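Grerdale Community Sport: Table Officials' Course
Session 4 handout: Team fouls, the bonus and time-outs

Read this before the April practical. It covers the part of the scoresheet where most new officials lose marks, and it assumes you can already enter points and substitutions without help.

1. Two separate counts

Every personal foul goes down twice on the sheet. It is entered against the player, and one box is crossed off in the team row for that period. Player fouls carry through the whole game. Team fouls go back to zero at the start of each quarter. Overtime is treated as part of the fourth quarter, so the team row is not cleared before it.

Once a team has four fouls in a quarter, the marker goes up on the table at that team's end. From then on, a defensive foul that would have led to a throw-in leads to two free throws. Fouls by the team in control of the ball do not give free throws, but they are still entered.

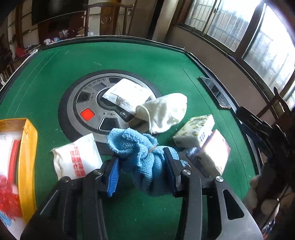

Keep the table clear apart from the sheet, the clock console, the paddles and the team foul markers. Pens go on the scorer's right, or left if the scorer is left-handed. A cloth is useful for wiping down the console and the paddles, but a light blue terry one like this, left bunched up on the table, takes up the space where a marker should stand. Fold it and put it under your chair. At Coton the table is narrow and there is no spare room at all.

2. Calling it out

The scorer says the team, the player number and the team foul count, in that order. The assistant repeats it. If the two do not agree, stop and check before the ball is live again. In last season's league at Rudd we looked at 50 returned sheets and found 11 with a wrong team foul total in at least one quarter. Most of the errors came in the last minute.

3. Time-outs

Two in the first half, three in the second, one in each overtime. Unused time-outs are not carried over. Rule off the unused boxes at the end of each half with two lines. 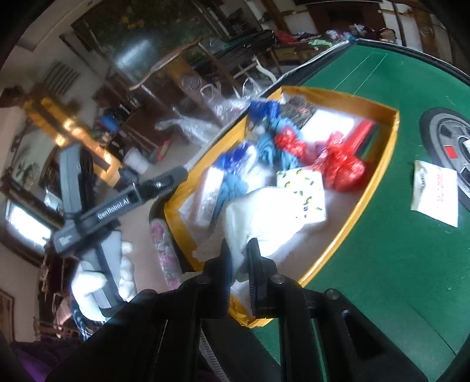
Ashley Pickering asked whether a foul committed during the quarter break counts towards the quarter just finished or the one about to begin, as the Rendness sheets had it both ways. It goes in the next quarter. Please correct this in your notes from session 3.

Before next time: complete practice sheet B and bring it with you. The marking is out of 100 and the pass mark is on the back.

Contact the course office: room 319, Grerdale Community Sport | © Grerdale Community Sport | Back to top
Shares: 11 | Comments: 1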